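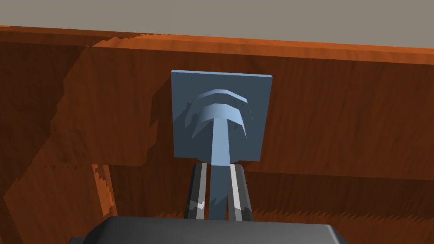 Lula two-finger arm kit for workrooms

3 min read

Lula takes over the fetching and reaching part of small-parts work. It is sold to repair shops, labs and packing rooms where people get up from the bench many times an hour. The arm works on the furniture you already have. We fit a blue pull with a long stem to each wooden front, and the two fingers come in from either side of the stem.

Every layout is built on the computer before we ship. You get the simulated views along with the quote, so your staff can see the reach and ask for changes.

What changes for your people

At Flanus, the stock room used to be one person's whole shift. Deisy Cusi now plans the day's orders at 9 and spends the rest of the morning on repairs, the job she was hired for. The arm handles up to 208 pulls per shift there. No one was let go, but two job descriptions were rewritten, and we suggest you settle that with staff before the kit arrives.

Expect a slow first month. People stand back from the arm at first, then start leaving things in its way. Jérémie Lefèvre runs our training visits and covers both – half a day for the whole team, then one session with whoever will clear the stops.

Between jobs the arm waits with its jaws open and nothing in them. Anyone walking up can check that at a glance. 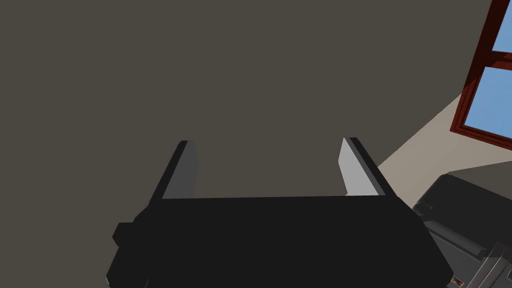 What you get

- One arm with two-finger gripper
- Mounting plates and stemmed pulls, blue
- Layout file for your room
- Training visit
- Spare finger pads, one pair

Reach is 700 mm. Allow 400 mm of clear floor on the side where people pass. Plates for metal fronts are ordered separately – ask for the Marty set.

Orders and site visits: Blandine Arnaud, sales desk.

We use cookies to remember your region. Accept | Settings

© Lukutstead | Contact | Back to top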